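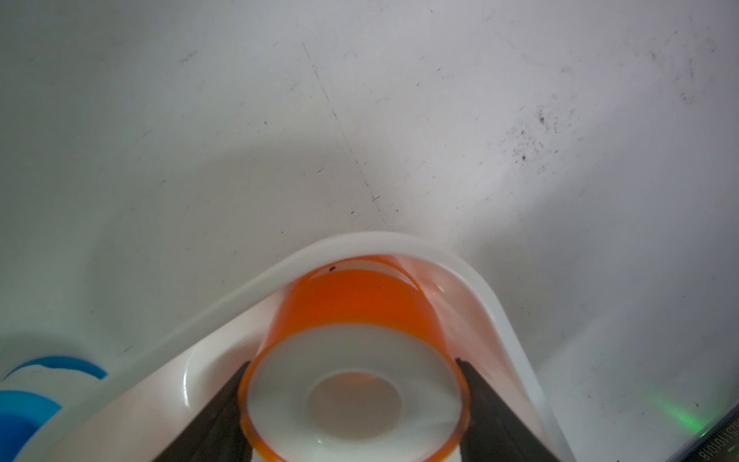 Orange cup, underside

Hodmont Allotments, minutes of the September meeting, 7.30pm

1. Last minutes. Agreed, with one objection to the word "productive".

2. Water. Mellier have quoted 2000 for a new standpipe and say it will end the low pressure on the top plots. They said much the same of the last one. Members asked what pressure they are promising, and the letter doesn't say. No order until it does.

3. Compost. Handska offer 80 bags for 300, delivered. Two members doubted it is peat-free. Secretary to ask for that in writing.

4. Ndung'u Lane gate. The new lock sticks. Left as it is for now.

5. Rents. A rise was put forward to bring in 500. Not seconded.

6. AOB. Sunday work morning to go ahead, though turnout in the spring was poor.

Closed 8.50pm.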